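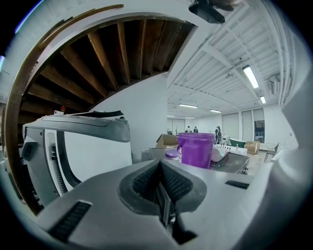 Krisztina Gulyás told the district board that her third graders had stopped treating fractions as "two numbers with a line between them" by the end of the spring term, and that she would not willingly return to the old unit. Her remarks opened a public session on the Gemurley elementary mathematics study, the results of which were released on Tuesday, July 16, 2019.

The study followed 948 students in grades three through five at 11 schools in the Puradstead district over one school year. Of these, 513 were taught fractions with number lines as the main model from the first lesson. The remaining students followed the existing sequence, which begins with shaded circles and rectangles and brings in the number line in the final two weeks.

Students in the number line group scored higher on the end-of-year assessment, with the largest difference on items that asked them to compare fractions with unlike denominators. Differences on simple naming items were small. On word problems involving equal shares, the two groups performed at the same level.

"The comparison items are where we expected to see a change," said Tatsuya Miyazaki, who directed the study. "Children who have placed three fourths and five sixths on the same line many times have something to reason with. We did not expect the gain to hold in grade five, where students had already spent two years with area models, but it did."

The report notes several limits. Schools were assigned to a group as a whole, and two of them changed principals during the year. Teachers in the number line group received four days of training before classes began, while those in the comparison group received two.

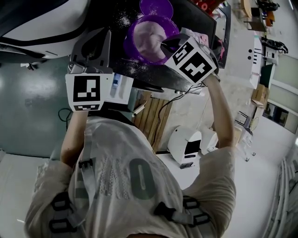 Attendance was also uneven in the winter months, and students who missed the January checkpoint were left out of the growth analysis, although their final scores were kept. The authors recommend that any later study give both groups the same amount of training.

Ekene Okoro, who coordinates elementary curriculum for the district, said the findings would inform the revision of the grade three and grade four pacing guides. No change is planned for grade five at this time. Draft guides will be sent to schools in August, and teachers may submit written comments through their building mathematics leads.

The lesson materials used in the study, known as the Kinon units, will remain available to participating schools. Schools that were in the comparison group may request printed sets for the coming year. Requests should state the number of classrooms and the grade levels to be served.

Themis Karagiannis, a member of the board, asked whether families would receive guidance on helping with homework. Dr. Okoro replied that a four-page guide is being prepared in English and Spanish and will go home with students in the first week of classes.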